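The Hand Before the Arm

A shared workshop in Hutorton is building its robot one gripper at a time

10 Dec 2019

The workshop on the second floor of the old Talier building in Hutorton has a laser cutter, a drill press, a sewing machine with a bad pedal and a rack of 3D printers that are rarely all working on the same day. For most of this year it has also had a robot project that does not yet include a robot.

The project is called Pemance. The members behind it want an arm that can clear a kitchen table: pick up the bottle, pick up the cup, put each one where it belongs. They started with the arm, as most people do, and had a shoulder joint and part of an elbow on the bench before they changed their minds. The parts are now in a bin under the stairs.

What they are building instead is the hand. It has two fingers, a handle and a camera that looks forward between the fingertips. A person holds it and does the job by hand, opening and closing the fingers while the camera records. Later, if the arm gets finished, the same fingers will go on the end of it and the recordings will be used to train it.

The idea isn't theirs. Hand-held grippers have been used in research labs for some time, and the members had read what they could find before cutting anything. Their interest was in doing it with the tools in the room and without ordering much.

They did order a few things. The small metal fittings came from Ait Brahim, a surplus dealer across the river that sells by the pound and does not take returns. The plastic parts were made in the shop, and a finger body takes three hours to print if the machine behaves. The first ones were too thin behind the pad and bent when squeezed. The next set was thick enough but blocked the camera's view of whatever was being picked up. 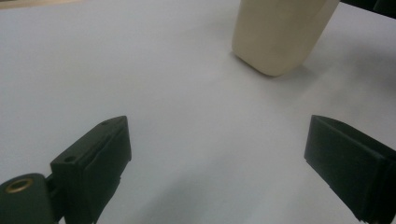

The gripper open on the white test table, with a cream-colored container ahead of the fingers.

The current fingers are boxy and black, with broad inner faces. Getting that shape took most of September. Members tried a curved finger first, on the theory that it would wrap around a bottle. It did, but it was poor at anything flat, and a deck of cards squirted out of it across the room. A flat face turned out to be a fair compromise.

The pads took nearly as long. Bare plastic slides on plastic, so something has to go between the finger and the object. The group went through bicycle tube, shelf liner and the foam from a packing box. Bicycle tube grips best but leaves marks. Shelf liner is easy to replace and cheap enough to waste, and it was holding up well at the time of my visit.

Alignment was the other problem. If one finger sits a little ahead of the other, an object turns as it is squeezed, and a tall one tips over. The fix was a drilling jig made from scrap maple, clamped to the press so that both sides of the mechanism are drilled in the same position. It is the least impressive object on the bench and probably the most useful.

A typical evening goes like this. One member sets something on the table. Another brings the gripper in low, closes it, lifts, moves the object over and lets go. They do it again from a different angle. The target for one sitting is 50 pickups, and after that people's wrists start to complain. The best evening so far produced 54.

Watching the recordings back is slow work. Members throw out the ones where the hand shook or the object left the view, and they keep notes on the rest in a spiral notebook. Lighting causes more trouble than expected. The gripper throws its own shadow on the table, and it moves whenever the hand does. One camp wants a second lamp. The other says a kitchen has shadows too and the arm had better get used to them. So far there is no second lamp.

Money has been modest. Members put the total at some $2 a week each, not counting filament, which comes out of general dues. The largest single expense was a camera that got dropped and had to be bought again. The handle now has a wrist strap.

The arm is scheduled to come back out of its bin this winter. The elbow needs a new bearing, and the wrist has to be redrawn to fit the hand, since it was designed for one that no longer exists. In the meantime there are softer pads to try and a long list of objects left to pick up, starting with a colander.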